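August - by the Drostix notebook author
Filed under: Manipulation, Small Failures

The Snack Problem

I have spent most of this month teaching a policy to pick up bags of snacks. My degree did not mention this.

The method is plain. A person carries the gripper by hand, picks things up, and the camera riding on it records what the fingers saw. We train on that, then hope the arm agrees. Our first model, Kuvik, learned on a table and got very good at tables. Put the same bags on a soft surface and it went for the wrinkles.

So I moved the demonstrations to a bed. A crumpled duvet is a rude background: every ridge has a shadow, and a shiny wrapper throws light back at the lens. Bags that overlap are worse, as the model tends to treat two of them as one ambitious snack.

After 90 bed demonstrations I retrained and ran 10 trials with each version. The table-only model managed 2 grasps. The new one managed 6. I was pleased for an entire afternoon, until I noticed that most of its misses came from closing too high and pinching air - with great confidence.

I now start each approach lower and leave the fingers wide open until the bag is between the pads.
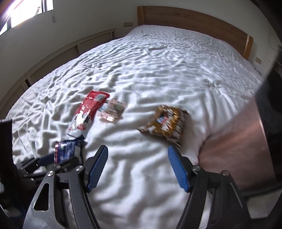 What's next

More fabrics, and a depth cue if I can get one cheaply. I also want to try the same recipe on Vendik, our older policy, which never liked anything shiny.

Contact | Copyright Drostix notebook | Back to top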